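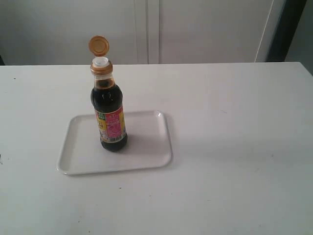
Plerodum Condiment Tray, Small, White

Rectangular plastic tray for holding one or more bottles at the table, on a counter or on a kitchen shelf. Raised, rounded edge on all four sides. Supplied without contents.

Overview

The Plerodum small tray keeps drips from sauce, oil and vinegar bottles off the surface underneath. It is meant for bottles that are opened and closed many times during a meal, where a little liquid tends to run down from the spout and collect as a ring at the base. The ring forms on the tray, and the tray can be carried to the sink.

It is sold mainly to canteens, noodle bars, staff kitchens and care homes, and in smaller numbers to households. The usual load is a bottle of soy sauce or similar. There is space next to the bottle for a pepper pot or a small dish of chilli oil, provided the total load stays within the limit given below.

Specification

Product: condiment tray, small
Colour: white
Material: moulded plastic, food-contact grade
Length: 230 mm
Edge height: 11 mm
Weight: 104 g
Surface: smooth, without pattern
Corners: rounded
Underside: flat, no separate feet
Maximum load: two full bottles of ordinary table size
Dishwasher: yes, top rack
Microwave: no
Oven or grill: no
Freezer: not recommended
Stackable: yes, when empty
Pallet quantity: 576

Edge and corners

The edge is low. It will hold drips and small spills but not the contents of a bottle that has been knocked over. If you need to contain a full bottle, order the deep version, which has the same footprint and a higher wall.

Corners are curved on the inside as well as the outside. A cloth passes round them in one movement and dried sauce does not build up in an angle. On the earlier pattern, withdrawn in February, the inside corners were tighter. Old and new trays can be used together but do not stack well, and the old ones should go at the bottom of the pile.

Use with bottles

Suitable for round and square bottles with a flat or slightly rounded base. Tall, narrow bottles should be placed towards the middle of the tray if it is going to be carried. On a table that stays put, the position of the bottle makes no difference to the tray.

Flip-top caps can be opened and closed with the bottle standing on the tray. Hold the bottle by the shoulder while doing so. Screw caps are easier to manage if the bottle is lifted off first.

Dark soy sauce, Worcester sauce and balsamic vinegar will not mark the tray if wiped up the same day. Sauces containing turmeric or a lot of chilli oil can leave a yellow or orange tint in any white plastic, this one included. Leaving the tray in warm water with washing-up liquid for an hour removes most of it. Bleach is not needed and dulls the surface over time.

Paper labels on bottles may stick if the tray is put back on the table wet. Dry it first.

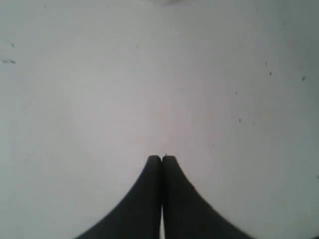

Product notes: Leonora Abella
Checked by Hanna Kovalchuk, Trirno catering supplies

Choice of table surface

The tray is made to sit on a smooth, level surface. It has no rubber feet or grip strip, and on a polished top it can be slid with one finger. Most kitchens prefer this for clearing and wiping. Where the table is likely to be knocked, or where the tray is used on a trolley, put the Plerodum grip mat underneath. The mat is sold separately and is cut slightly smaller than the tray, so that it does not show.

White on white is the most common combination we supply, and spills are quickly noticed on both surfaces. The drawback is that the edge of the tray is harder to make out for anyone with poor sight. For dining rooms used by older people we suggest the dark blue version on a pale table, or the white version on a dark one. All colours have the same dimensions.

Textured tops are acceptable. Slatted tops and garden tables are less suitable, as the flat underside can rock if the slats are uneven.

If the tray is to be used on a Sydorenko table, note that the surface cleaner recommended for those tops should not be left standing on the tray. Wipe the table, let it dry and then put the tray back.

Cleaning

Daily: wipe with a damp cloth and a little washing-up liquid. Rinse and dry.

Weekly, or after a sticky spill: wash in the dishwasher on the top rack, face down. The lower rack is too close to the element in some machines and the tray may bow.

Dried sauce: soak in warm water, then use a soft brush. Do not use scouring pads or cream cleaner. Scratches do not stop the tray working but they hold colour and cannot be polished out.

Wash the base of the bottle at the same time. A clean tray under a sticky bottle will need washing again by the next meal.

Storage

Stack trays dry. When stacked wet they cling together and are awkward to separate, especially new ones. Keep stacks away from radiators and out of direct sun, which turns white plastic yellow over several years. Do not store heavy pans on top of them.

Replacement

Replace the tray if it is cracked, if the edge has chipped or if it no longer lies flat. To check for bowing, put it empty on a level worktop and press each corner in turn. A slight lift at one corner is normal on a new tray and usually settles. A tray that rocks from corner to corner should be taken out of use for bottles, though it will still serve for cutlery or sachets.

Related items

Condiment tray, small, deep: same footprint, higher wall
Condiment tray, small, dark blue: same mould as the white
Condiment tray, large: holds four to six bottles, moulded handles at each end
Grip mat, small: fits under all small trays
Clip-on label holder: fits the small and large trays, not the deep version

Ordering

Sold singly or by the carton. Single trays come in a paper sleeve. Cartons are packed without sleeves and have a sheet of tissue between trays. Please state the colour on the order, as the product name is the same for all of them.

Orders received before noon leave the Jundinton warehouse the same working day. Pallet orders are made up separately and take longer, and we will confirm a delivery date before taking payment. Unused trays can be returned within a month. Trays that have been washed or used with food cannot be taken back unless faulty.

Sauces and bottles are not stocked. For empty pouring bottles with flip-top lids, see Bottles and Dispensers.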